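3.2 Where the shared kitchen things go

Shared kitchens have a literature of their own, most of it written on notes taped to refrigerators. Our site was the second-floor kitchen at Kutberg, a converted mill rented out as offices, where 124 tenants have use of 2 sinks. Over a single August we collected every note left in the room and asked 19 tenants to explain the ones they had written. Several denied authorship in handwriting that matched.

Ghoneim and Paulauskas, in their earlier study of the Whitlock building, argued that notes get longer as dishes get older. Our material agrees up to a point. Past a certain length the writer stops mentioning dishes altogether and moves on to character. 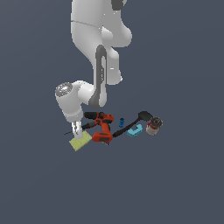
Reading time: 2 minutes

Borrowing followed a stricter code than washing up. Tenants who would leave a pan in the sink until evening thought it shocking to use another person's mug, even a chipped one with a bank's name on it. Labels made matters worse. Once one shelf had been labeled, the items on the unlabeled shelf were treated as public property — a reading their owners did not share.
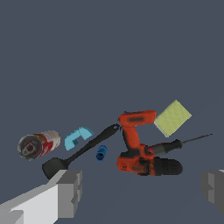

Did labeled items go missing less often?
Only food did. Labeled utensils disappeared at the same rate as the rest, and the labels were sometimes found later on other utensils.

We coded each note for tone, using the four-step scale in Priedītis's thesis (polite, firm, wounded, legal). Kazlauskienė and Rimkutė coded the notes separately and disagreed mainly over the word "kindly," which one took as polite and the other as a threat. After discussion it was coded as firm. Notes left before 10 a.m. were mostly wounded, and the legal ones clustered after lunch.
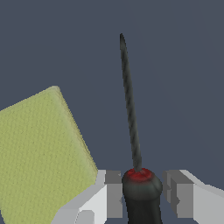

Figure 4. Slender tool with a dark shaft and black handle, held nearly upright.

Replies were rare. When one did appear it was usually a correction of spelling, and the original writer tended to answer within the hour. The longest exchange concerned a sponge and ran to 400 words, after which a third party removed both the notes and the sponge. We return to removal in Section 3.3.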